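4.2 Dough storage and loaf quality

The second part of the study looked at how long a plain yeasted roll dough could be kept cold before baking. Households that live far from a shop tend to bake in large lots and freeze what they do not eat, but freezer space is limited and frozen rolls take up more of it than the flour they came from. Keeping the dough itself in the refrigerator is a common answer. Recipes written for home use give storage times that range from overnight to two weeks, often with no reason for the figure chosen.

We used one formula throughout. Each batch was made with 1000 g of bread flour, instant yeast, salt, a little lard and enough water to give a soft dough that could still be shaped by hand. Two flours were compared, sold under the names Bolside and Rallow. The Bolside flour was the stronger of the two and took up slightly more water, so the water in the Rallow batches was reduced until the doughs felt alike on the bench. This was judged by the same baker each time. We did not have an instrument for it, and the adjustment should be read with that in mind.

After mixing, the dough was left at room temperature until it had clearly risen, then folded, divided into covered tubs and moved to the refrigerator. One tub from each batch was baked the same day. The others were baked after one, three, five, seven and ten days. On each baking day the dough was shaped into short oval rolls, proofed under a damp cloth, slashed once down the length and baked on a preheated steel sheet. A pan with 200 g of boiling water was set on the lower rack at the start of baking and taken out halfway through.

Rolls baked on the first and third days were judged the best in both flour groups. The same-day rolls had a fine, even crumb and a mild flavor that several tasters called flat. By day three the crumb was more open and the crust browned more deeply. From day five on, the two flours moved apart. The Bolside dough still held its shape on the sheet and opened well at the slash. The Rallow dough had begun to slacken, and the rolls spread sideways before they rose. At seven days the Rallow rolls were wide and low, with a pale crust and a sour smell that some tasters liked and others did not.

Ten-day dough was poor in every case. It was sticky, tore during shaping and gave dense rolls with a gray cast to the crumb. Two of the Rallow tubs could not be shaped at all and were baked as flatbread – these were left out of the scores.
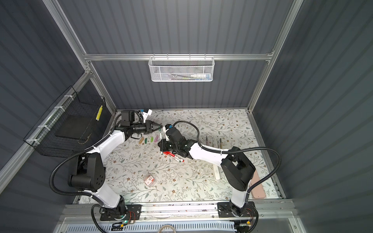

Figure 3. Workcell with ribbed dark gray wall panels, rail-mounted mesh baskets and a floral-patterned sheet on the table.

The position of the tub in the refrigerator mattered more than we had expected. Tubs on the top shelf, nearest the door, ran warmer than those at the back and aged faster. In the first round this was not controlled, and the five-day scores from that round are more scattered as a result. For later rounds the tubs were rotated each morning. A household baker is unlikely to do this, so the first-round results may be closer to what happens in a home kitchen.

Adding back a small amount of flour when shaping older dough made it easier to handle but did not bring back the lost volume. A second fold on day two helped the weaker flour. Rallow dough that was folded again kept its shape through day five, though it offered no gain at day seven. The extra fold made no clear difference to the Bolside dough.

Toasting narrowed the gap between ages. When rolls were split, brushed with oil and browned under the broiler, tasters could no longer reliably tell the three-day rolls from the five-day rolls. Most of the rolls in a remote kitchen are likely to be eaten this way, or filled and pressed as sandwiches, so the practical limit for a strong flour may be longer than the plain scores suggest. We would put it at seven days for dough kept at the back of the refrigerator, and at three days for a weaker flour unless the second fold is used. Freezing the shaped rolls before proofing was not tested here and is taken up in section 4.3.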